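Notebook, August, open day at Fomstead

Went over with the Vernano people for the afternoon session. Doors at 1:30, our slot in the shop was closer to 2. They run two small arms off one rail, and visitors get to stand right up against the enclosure. Good for questions, bad for the operator's elbows.

Started with the wedge. It's the hardest of the wood pieces to line up on, because the sloped faces give the fingers so little to hold. Fomstead's advice was to come in low and keep the block between the fingertips before closing.
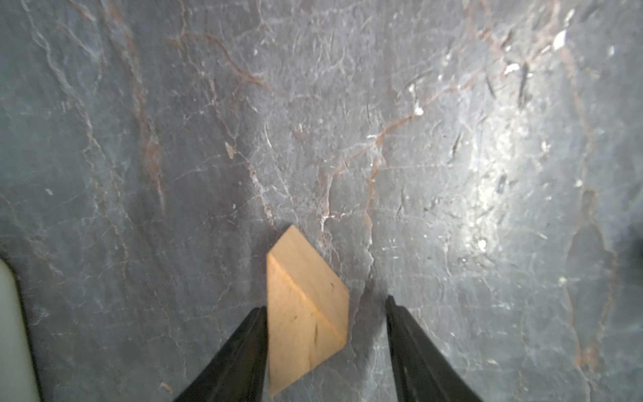 Wrist view, wedge between the open fingers.

Asked about logging. They had 367 runs saved from the week before the open day and 1354 in total, failures kept in. Revico does it the same way. We throw ours out, and I think we should stop.

The enclosure is a kid's play pen with mushrooms printed on the walls. Spare gloves and small stuff hang in wire baskets so the floor stays free for work. I'd copy the baskets. Cable duct along the front too — ours still run loose.
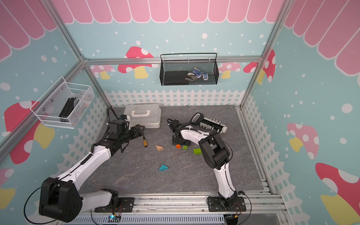 Second half, tools and blocks

Mixed the blocks in with hand tools for this part. The ask from the Zabala visitors was whether the arm could approach a screwdriver by the handle with other things lying close by. Fomstead keeps speed low whenever the public is in, and the talk went on for 18 minutes before anyone asked about price.
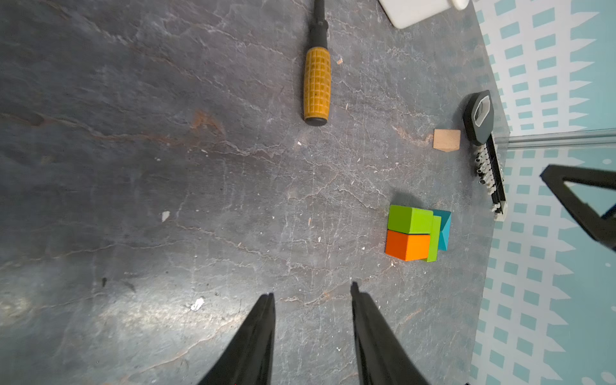 I wrote down their starting pose and want to try it on our bench with the lamp moved. Glare on a dark surface is a problem for us as well. To do: order baskets, set the log to keep failed runs, ask Fomstead for the finger drawings.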